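Home / Technology / The clock in the basement

Every computer network needs to agree about the time. We do not think of it much, because the small numbers in the corner of our screen are always correct. But in the basement of a former telephone building in Rurnholm, a group of four engineers thinks about it all day.

The group is led by Moushumi Bhuiyan, who came to the subject from astronomy. Her project is called Skondumley, and its aim is to send a time signal through ordinary optical fiber, the same fiber that carries our films and our messages, with an error so small that it is difficult to imagine.

"People ask me who needs this," she told me when I visited. "I say to them, you used it already three times this morning."

She is right. A mobile phone network must share its channels between many users, and for this its masts must be in step. A power grid compares the current at distant points. A bank must know which order came first. Today most of these systems take their time from satellites. The satellite signal is very weak when it reaches the ground, and a cheap device can disturb it from the next street.

Fiber is a much quieter road, but it has its own trouble. Glass becomes longer when it is warm. A cable under a sunny field in September is not the same length at noon as it was at dawn, and the light inside needs more time to pass. The engineers at Skondumley send each pulse to the far end and back again, and they measure the round trip. If they know how much the road has stretched, they can correct the signal before it leaves.

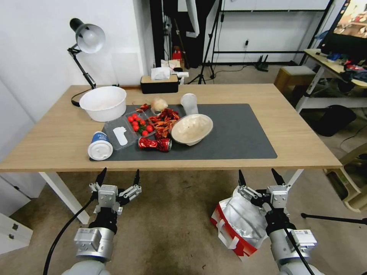
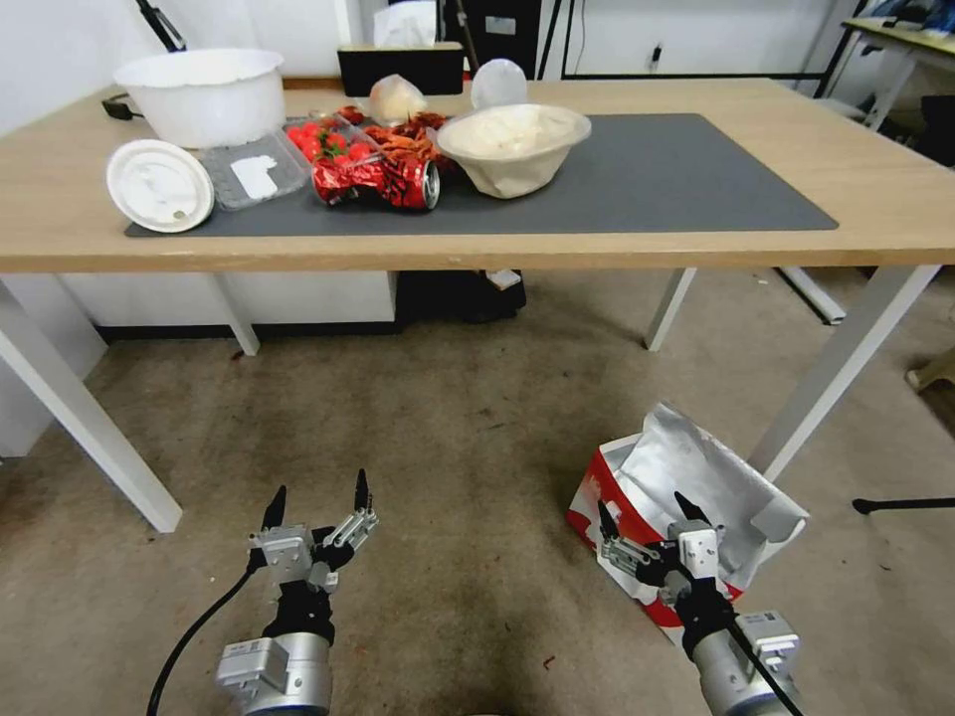
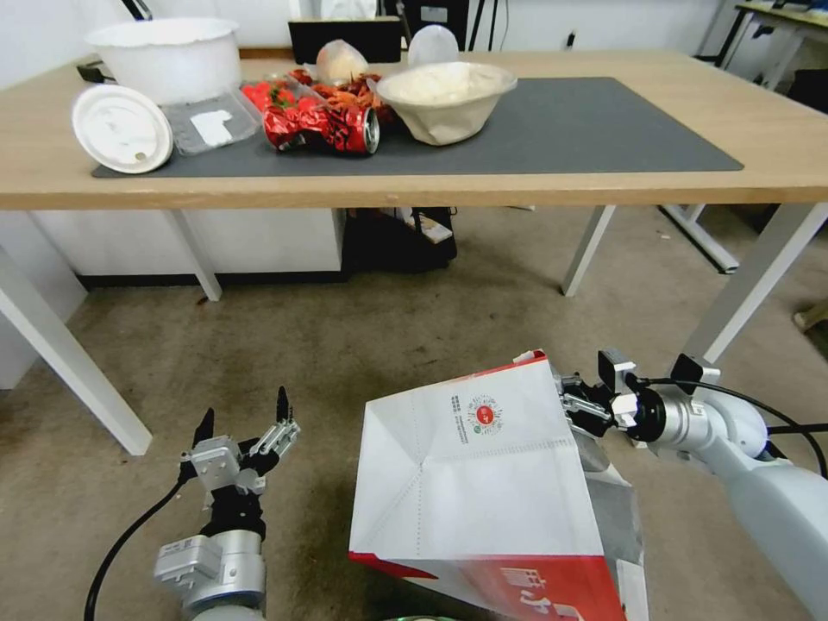
This works well when both directions use the same glass. In commercial networks they usually do not. One fiber carries the light out, another one carries it home, and the two can have different lengths. Gayan Gunawardena spent most of his first year on this question. He showed me a notebook with 1577 measurements, written by hand, from a single link between Rurnholm and the village of Saha.

"The map said the fibers were equal," he said. "The map was drawn by a person who wanted to go home."

His solution is to exchange the two fibers for a short moment at night, so that the light travels each of them in both directions. The difference then shows itself. The network company was not happy at first with this idea, and Mahfuz Fakir, who writes the control software, needed 2 months to convince them that their customers would not notice.

Oanh Cù looks after the clocks themselves. There are 3 of them, in gray cabinets behind a second door, and visitors must leave their phones outside. She compares them with each other every hour. One is always a little faster than its neighbors, and she has stopped trying to repair it. She prefers to know its habit and subtract it.

The next step is a longer line, to the coast at Jikunness, where the amplifiers are old and each one must be replaced by a type that lets light pass both ways. Bhuiyan has permission for the first part of the route. For the rest she is still waiting for an answer, and meanwhile the new amplifiers stay in their boxes beside the stairs.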